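Skillow
Vacancies > Packing and handling > Hand-gripper operator

Hand-gripper operators, part-time (6 posts)
Posted September 7, 2018

Skillow packs fruit and small household goods for shops and mail order. From January, two of the lines at our Grindach site will be run by automatic arms, and the work of the people on those lines will change. We need operators to handle goods with hand-held grippers, so that the arms can be set up from the way a person does the job.
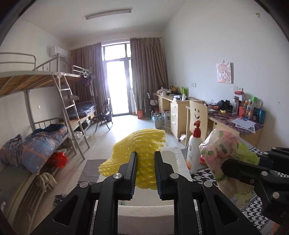

Gripping a foam fruit net with the gripper.

What you will do
Pick up, move and put down packing materials and light goods using a gripper in place of your fingers. Repeat each task until the shift sheet is full. Note any item that slips, tears or will not close in the grip. Soft and stretchy items take the most practice.

What changes on the lines
Of the 85 packing jobs at Grindach, 38 are on the two lines concerned. Those packers will move to loading, checking and clearing stoppages, on the same hourly rate. They have first call on these posts. Outside applicants are welcome for any that remain.

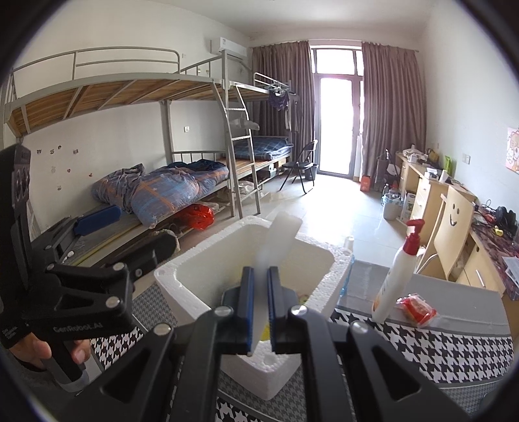
Gripper work with a plastic utensil at the foam box.

Hours and training
Shifts are four hours, with a break of 10 minutes in each hour. Training is paid. You do not need experience with machines, but you should be comfortable using your hands for long spells. Tell us about any wrist or shoulder trouble so we can plan your shifts.

To apply
Send a short letter to the Skillow staff office, Keane Road, Grindach, saying which shifts you can work. Current staff should ask their line leader for the transfer form.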